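绗缝棉服洗完里面结团，还有救吗？急

浏览 1127 次

豆豆她妈不姓豆

各位帮忙看下。去年冬天买的一件薄棉服，菱格那种，粉色，领口袖口是罗纹的。Rindance家的，打完折还花了不少，心疼。前两天换季收衣服，想着洗干净再收，就扔洗衣机了。标签上写的是手洗，我没看，怪我。

用的是Van Beek那台滚筒，标准模式，转速默认的，洗完拿出来一摸，坏了。袖子下半截空的，两层布贴一起，棉全跑到胳肢窝那边了，捏着一坨一坨。前片还好，格子小，基本没跑。后背下摆有两三个格子是瘪的。

现在晾着，还没干透。我妈说晒干了拿棍子拍拍就行，我老公说扔了吧。想问：

到底能不能恢复，拍有没有用？
要不要重新过一遍水？还是就这么晾干？
以后怎么洗，收的时候能不能用真空袋压？家里柜子实在小，棉服加被子根本塞不下。
还有领子那圈罗纹好像有点松了，跟洗之前比软趴趴的，这个能缩回去吗。

不是羽绒，标签写的填充物聚酯纤维100%。面料也是聚酯的。先谢过了，在线等，晚上还得哄娃，回复可能慢。

补充一下：没有烘干机。楼下洗衣店有自助烘干，但没用过，怕烘坏。

补充2：有人私信问是不是假货，不是，专柜买的，别问了。

——————

三把剪刀

先说结论，聚酯棉结团大部分能救，别扔。我在改衣店干了几年，每年一到换季就有人抱着棉服来，十件里头真救不回来的很少，多数是自己在家越弄越糟的。

你先分清楚是哪种团。

一种是湿的时候团，手一搓能散开，这种没事，就是纤维吸了水抱一块了。干的过程里勤翻勤揉就行。

另一种是干了以后还硬，捏着像毛毡，搓不开。这种是纤维真缠死了，拍没用，拍一百年也没用。只能拆线重新填或者换棉片。

你还没干透，所以现在正是时候，别等它干了再说。具体这么弄：

1、不要挂着晾。挂着水往下走，棉也跟着往下坠，袖子尤其明显。找个晾衣网平铺，没有就拿两把椅子搭根杆子，铺块旧床单，衣服摊上面。

2、半干的时候（摸着潮但不滴水）开始撕。不是撕衣服啊，是隔着布捏住团的两头，往两边轻轻扯，一点点把它扯松。从团的边上开始，不要从中间硬拽，中间一拽里面就断成两坨了。

3、扯松了再往空的地方赶。一只手从袖口伸进去垫在里子那面，另一只手在外面往下捋。袖子没有横线的话好赶，有绗缝线的话就麻烦，线把格子封死了，棉过不去，能过去的都是针脚那里绷断了的。

说到这个，你得检查一下绗缝线。你说棉跑到胳肢窝，正常菱格绗得密的话跑不了那么远。要么袖子里头是没绗到底，外面一层是装饰绗的，棉是另外一片铺在里面没固定；要么就是断线了。把袖子翻过来对着灯看，断线的地方针眼还在，线头会翘。断线的先别赶棉，先补线，不然下次洗又跑。

4、全干以后再拍。你妈说的没错但是顺序反了。拍是最后一步，是让它蓬起来，不是拿来散团的。用衣架或者网球拍，棍子太硬，别使劲抡，绗缝线经不起抽。

重新过水：看你脱水脱干净没有，洗衣液要是没漂干净，纤维会发粘，怎么揉都散不开。你闻闻，或者捏团的地方看起不起沫。起沫就再漂一遍，冷水，手压，不要拧，装洗衣袋低速甩一下。不起沫就别折腾了。

自助烘干可以去，聚酯怕高温不怕烘，选低温档，扔4个网球进去，十来分钟拿出来看一次，别一次烘到底。金属扣子先扣上，衣服翻面，不然扣子在滚筒里当当响还刮面料。罗纹那块怕热，高温烘一次就彻底没弹性了，这个注意。

罗纹松：湿的时候都软，干了再看。干了还松，就拿蒸汽熨斗悬空喷，不要压上去，喷完用手往中间拢，拢成原来的宽度，放凉了再动。能回来七八成吧。还是不行就换一条，改衣店有配好的罗纹，颜色不一定一模一样，粉色最难配，豆沙粉灰粉差一点点都看得出来。我们店换领子加两个袖口是一起收的，单换领子反而不划算，新旧颜色不一样难看。

先写这么多，来客人了。

——————

豆豆她妈不姓豆 回复 三把剪刀：

太详细了谢谢！！刚才翻过来看，左边袖子真的断线了，有一截好长的线头，我之前还以为是商标线给剪了一小段……会不会越剪越开？团是软的，搓得开，没有沫。

三把剪刀 回复 豆豆她妈不姓豆：

别再剪了。线头两边各打个结，用针把结带到里层去。补的时候沿着原来的针眼走，手缝就行，回针，针距跟原来差不多。线用涤纶的，别用棉线，棉线缩水。

——————

清水洗一切

拍就完事了，我家都是拍的，晒一天拍一天，没见谁家棉袄坏过。你们现在的人太讲究。

楼上说网球，我用的拖鞋，一样。

——————

Reshma Botha

中文不太好，打字慢，有错别字请见凉。

楼上的前辈讲怎么救，已经很好，我补充收纳这部分，因为我自己踩过坑。我有三年把棉服都压真空袋，用的Zustent的大号，抽得扁扁的，很爽。第二年拿出来，羽绒的那件晒一晒回来了，聚酯棉的那件没回来，薄了一半，肩膀那里有死折，穿上身像纸壳。后来问了人才知道，羽绒自己有弹性，聚酯棉压久了纤维就定型了，天热的时候更快，柜子里八月份多闷，等于一直在熨它。

所以你的情况，刚刚救回来的棉，不要压。真的没有地方，可以压被子，省出来的地方给衣服。被子也看里面是什么，聚酯的被子也别抽到底，抽到一半就关阀门。

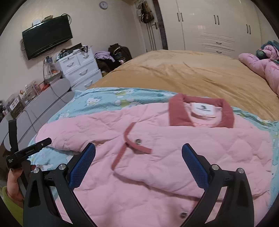
我现在的叠法：扣子不用全扣，袖子往里放，不要勒紧，下摆往上翻一次，只翻一次，然后平放进收纳箱最上面一层。上面不压东西。毛衣牛仔裤放底下。千万不要卷，我以前很爱卷，网上都教卷，卷完了外圈的棉绷着里圈的棉挤着，绗缝线一直受力，你那个断线说不定就有这个原因（我猜的，不一定对）。

箱子我用Lanstead的布箱，有盖子，侧面可以打开。塑料的也可以，但是收之前衣服要完全干，一点点潮都不行，塑料的不透气。怎么知道干没干：外面干了不算，捏厚的地方，凉凉的就是还没干。再晾一天。胳肢窝和口袋底最慢。

樟脑丸聚酯不需要，虫子不吃。但是如果领子是羊毛混的罗纹就要放，看标签。放的话用纸包着，不要直接贴在衣服上，会有印子。

洗的话，我一个冬天只整件洗一次。平时领子袖口脏了就局部擦，洗洁精兑水，一点点，牙刷刷，湿毛巾擦掉，再干毛巾吸。粉色浅色的，擦完边上会有一圈水印，办法是把水印周围再用湿毛巾大面积抹一遍，让它没有边界，然后吹风机冷风吹。我第一次不知道，越擦圈越大，差点哭。

非要机洗：扣子扣好，翻面，装大洗衣袋，袋子里留空间，选羊毛或者轻柔，冷水，洗衣液用平时一半，多加一次漂洗。脱水选最低那档，滴水没关系，拿大浴巾卷起来压一压（这个时候可以卷，就几分钟）。不要跟牛仔裤一起洗，不要跟浴巾一起洗，吸了水太重会砸它。柔顺剂不要，会让棉打滑更容易跑，这个是店里的人跟我说的，我没有试验过。

还有一个，洗衣店干洗聚酯棉其实没有必要，贵，有味道，有些涂层还会掉。标签写手洗就手洗，浴缸里泡十分钟，压一压，放水，再压，不难的，就是腰疼。

——————

豆豆她妈不姓豆 回复 Reshma Botha：

你中文比我老公好。真空袋我已经下单了，看来只能压被子了。。再问一句，衣架挂着收行不行？我衣柜竖着的地方还有一点点。

Reshma Botha 回复 豆豆她妈不姓豆：

短时间可以，一整个夏天我不挂。挂的话要宽肩的衣架，细铁丝的那种会在肩膀顶出两个包，很难消。外面套个布的防尘罩，不要干洗店那种塑料膜。还有不要跟别的衣服挤太紧。

三把剪刀 回复 Reshma Botha：

补一句，薄的挂着问题不大，厚的、棉没固定住的别挂，会坠。楼主这件袖子补好之前都平放。

——————

豆豆她妈不姓豆

更新，5/25/23

线补好了，缝得歪歪扭扭的，反正在里面看不见。楼下自助低温烘了三次，中间拿出来扯了两回，袖子基本回来了，就手肘那里还有一小块薄的，穿上看不太出。网球没买到，用的娃的小皮球，洗干净放的，效果还行。罗纹喷了蒸汽，好一些，没完全回去，算了，不换了。

后背下摆瘪的那几格还是瘪的，扯不动，可能本来就少棉。有谁知道这种小格子能不能从里子开个小口塞点棉进去？塞什么棉，玩偶里的那种行吗？

三把剪刀 回复 豆豆她妈不姓豆：

能塞。里子下摆侧缝那里拆两公分，别在面上开口。玩偶棉可以用，撕得很碎再塞，一次一小撮，用筷子的圆头送。有绗缝线隔着的格子得每格单独开口，三格就是三个口，你自己看值不值。瘪得不明显就别动了。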